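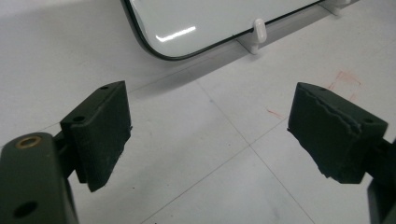

Pale tiles, thin gray grout, white panel with a black rim on two small stand pegs. Label: panel_upright.

Korncombe Floors

README and data card, release 2
Last updated Nov 20, 2019

Korncombe Floors is a labeled image set about floors and the things people leave on them. It grew out of a tidying checklist at Tustiser that got out of hand. The checklist was supposed to tell us whether a room had been put back the way we found it. Within a month it had a naming scheme, a folder structure and a running argument about rugs, so we gave in and called it a dataset.

The set has 200 images from 32 rooms. Most are hallways, kitchens and back rooms with hard floors. There is some carpet, over the objections of Hatem Bouazza, who did the carpet labels and would like it known that everything on carpet is also slightly in it.

What's in the download

images/ – the pictures, one folder per room
labels.csv – one row per labeled item
floors.csv – one row per room, with surface, tone and joint type
notes/ – free text from whoever did the labeling, lightly cleaned up for language
CHANGES – what we broke, and when we noticed

Room folders are named with a short word and a number. The words were picked by Samah Ouazzani from a list she has declined to share. They don't mean anything. Please stop writing to ask what "uno" stands for; it is the Uno room set, there is no Dos, and we are at peace with that.

Fields in labels.csv

room: folder name.
item: one of 30 item names. The full list is at the top of the file.
pose: upright, flat, leaning, on its side, or unsure.
support: what is holding the item up. Legs, pegs, wall, another item, or floor.
put_back: yes, no, or blank. See below before you use this one.
labeler: initials.

Fields in floors.csv

surface: tile, board, sheet, carpet, other.
tone: light, medium, dark.
joint: the line between one piece of floor and the next. Thin, wide, none, or unsure.
shine: matte, slight, strong. A wet floor and a polished floor look the same in a still, so we record the shine and leave the mopping to your imagination.

How we label things that stand up

Upright items caused more email than everything else put together. The rule we settled on is that an item's name comes from its shape, unless its purpose can be read straight off the picture. A white slab with rounded corners and a black rim, raised on two little pegs, goes in as a panel. It may well have a proud career as something more specific. If you can't tell from the image, neither can the person using the labels, and "panel" has never been wrong yet.

Pegs count as support, never as items of their own. Release 1 had them the other way around, with the result that one short stretch of tile seemed to be home to a large population of free-range pegs. Nawal Lahlou fixed this by hand and is owed a lunch.

"Leaning" means resting against something at an angle. "Upright" covers anything propped or standing where we can see the support and there is no wall involved. Propped items with hidden supports are marked unsure. If you disagree with one, open a ticket and say which row.

About put_back

This column holds the labeler's opinion about whether the item is in its proper place. For the Helmy rooms we had the household's own list, so the column can be trusted there. Elsewhere it is blank for almost everything, and where it isn't blank somebody was feeling confident. An item standing neatly in the middle of a floor may be exactly where its owner wants it. We have met these owners.

Don't use put_back to compare households. Eugénie Jacquet asked us to put that in writing after seeing an early chart.

Known problems

Light tile is over-represented. Korncombe seems to have been fitted out by people who liked one kind of floor and saw no reason to stop.

Tone was judged by eye on three different screens. Expect light and medium to wander into each other, especially under evening lamps.

Joint is marked from visible lines only. Grout gray enough to pass for a shadow, and shadows straight enough to pass for grout, have both been reported. The unsure value is there for a reason, though Alasdair Aitken used it once in October and then went back and changed it.

Items near the far side of a room are labeled less consistently than those close by. Small supports suffer the most.

There is one room where the item called "mat" is a towel. We know. The folder is hatrack_07 and the fix will be in the next release, along with the discovery of any other towels.

Good uses

Testing whether a labeler, human or otherwise, can tell a thing from what is holding it up. Practicing short, plain names. Working out which surfaces make small items hard to see. Training new staff, who usually find the towel on the first day.

Poor uses

Measuring anything. The images carry no scale, and tile sizes were not recorded. Guessing at brands or prices. Deciding who in a household does the tidying.

Corrections

Send the room, the row and what you think it should say. One correction per message, please. Samah handles items, Hatem handles floors, and anything about rugs goes to Alasdair, who started it.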